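Home Projects Reports Partners Contact

Last updated: January
By Dayana Barrera, Plevbridge

Narkton household handling project: progress report to Prodeck

Summary

We are on schedule with recording and slightly behind with checking. The target for this stage is 2,000 usable demonstrations of small household tasks, done by hand in ordinary rooms with the hand-held grippers. Recording should finish within the period already agreed. We are not asking for a change to the budget, but we are asking for a small change to how it is split, set out at the end.

What was done

Most of the work in this period went into tasks with soft or wrapped things: packets, sachets, bags and bundles. The earlier set leaned heavily on boxes and bottles. Policies trained on it did well with those and poorly with anything that changed shape when squeezed. You raised this at the last review and we agreed with you.

Each person recording is given a short card with a starting layout and an end state, and nothing on how to get from one to the other. We tried fuller instructions at first. The demonstrations came out stiff, with long pauses while people tried to remember the next step, and we dropped them.

Training for new people has been cut to 40 minutes. It covers holding the grippers, keeping the fingers in view of the camera, closing slowly, and what to do after a drop. The rule on drops is unchanged: carry on, pick the thing up if it can be reached, and mark the recording at the end. Recovered drops are useful to us and we do not want them thrown away.

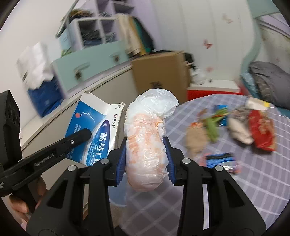
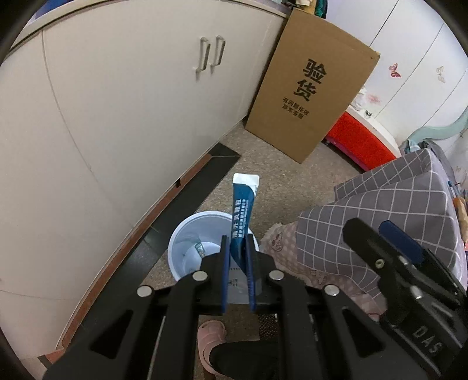 Grip choice is the part of the work that has taught us most in this period. We had expected people to pick things up in much the same way, and they do not. With a long, narrow item some take it low and keep it upright between the two fingers, as with the blue sachet over the white cup, and others pinch it by the end and let it hang. Both are fine for a person. For the trained policy the hanging grip is harder to copy, as the item swings and the release point moves with it. We now ask for the upright grip in half the recordings of any placing task and leave the other half free. Plastic-wrapped bundles raise a different question, which is how far the fingers can press before the wrapping slides over what is inside. We have no good measure of that yet. The recordings log finger opening but not force.

Checking

Checking is the slow part. Every recording is watched once by someone who did not make it, and tagged as keep, keep with a drop, or reject. The backlog stood at 300 recordings when this report was written. Most rejects fall under two headings: the fingers leave the view at the moment of contact, or the camera position is lost when the tool is turned quickly. The second is partly a matter of lighting and partly of speed. We have added a reminder about speed to the card, and it is too early to say if it has helped.

De Luca have supplied a new version of the checking software. It jumps straight to each closing and opening of the fingers, which saves a good deal of scrolling. It also crashed on longer files for the first week. That was fixed, but part of the backlog comes from it.

First training run

We ran one training round on the soft-item recordings with 5 tasks included. Placing small packets into an open container was the best of these. Folding over a loose bag top was the worst, and we do not think more data of the same kind will fix it. The policy tends to close its fingers too early, above the item, and then carry on as if it had hold of something. We will look at whether a second view helps before recording any more of that task.

Problems

Finger pads are wearing faster than planned on the tools used most – mainly along the inner edges. Worn pads slip on smooth plastic and people grip harder to make up for it, so the logged finger opening shifts as well. Pads are now swapped on a fixed schedule and the change is noted in the recording log.

One Saturday session was lost when both tools had been left off charge. Charging is now on the closing-up list.

Next period

Clear the checking backlog. Repeat the training run with the upright and free grips kept apart, so that the two can be compared. Decide on the bag-top task.

We would like to move part of the unspent travel money to checking hours. A revised budget sheet will follow separately, and we would be glad of an answer before the next recording block begins.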